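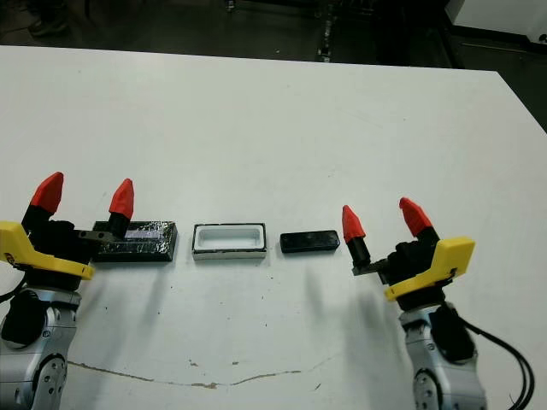 OK I have fallen completely down the hole of color in old board games and I need to talk about it. My grandmother's Curkulero set came out of the closet in January and I can't stop looking at it. The whole thing runs on red and yellow against a plain pale board, and wow does that pairing work. Same as the red tips and the yellow housing up there on the white table, your eye goes to them before anything else. Whoever picked those colors for the pieces knew what they were doing!

2/ So, Curkulero. Two players, 60 pegs, one very long track that doubles back on itself. You roll, you move, and if you land next to a yellow you have to swap places with it. Sounds simple. My aunt has been beating me at it for weeks.

3/ The rulebook is 8 pages and page 5 is just a song. A SONG. You're meant to sing it when somebody gets sent back to the start. We have been singing it (badly, loudly, past midnight).

4/ Saoirse Brophy sent me scans of her copy and the pegs are a totally different red, closer to brick. Same box, same rules, same song. Mine are more tomato. Now I want to see everybody's.

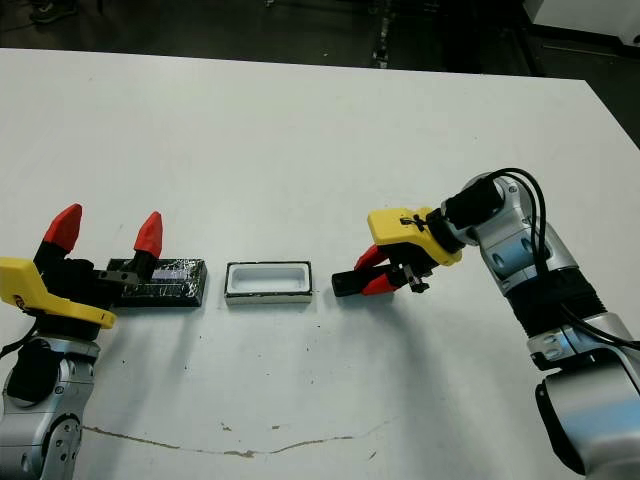
Red, yellow, white table. Still my favorite combo.

5/ Habibur Bepari thinks the brick ones are the earlier printing and the tomato ones came after Orkico took over the game. His box has a number stamped inside the lid, 1498. Mine has one too but the ink is so faded I can only get the last digit, a 3. If you own a set please go look under the lid!!

6/ Also I was missing 19 pegs, so I've been painting new ones at the kitchen counter. Two thin coats beat one thick coat, and let the yellow dry overnight or it picks up every fingerprint in the house.

7/ Game night is Wednesday at 7, my place, bring a snack and learn the song first. Verse two is the hard one.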